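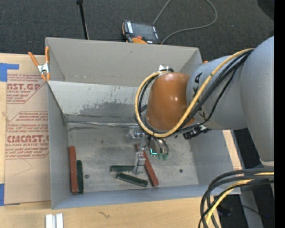 Robot arm over a grey bin.

Trindura ends its duty on Collado tiles

Trindura has dropped the import duty on ceramic tiles from Collado, 29 years after bringing it in as a temporary measure. The notice came out in June and runs to 7 pages, five of which define a tile.

Last year 619 containers of the things went through the port at Flindum, against 524 the year before, so the duty was hardly keeping them out. It did keep a fair few customs clerks busy. They will now be moved to fruit.

Members shipping through Flindum should still file the old origin form until the new one has been printed. Ostik, the freight agent most of us use there, says its handling fee stays as it is, the fee having been brought in to cover the paperwork for the duty. We have written to ask what it covers now. Ostik has replied that our letter is being handled.

Copies of the notice are available from the office, with or without the definitions.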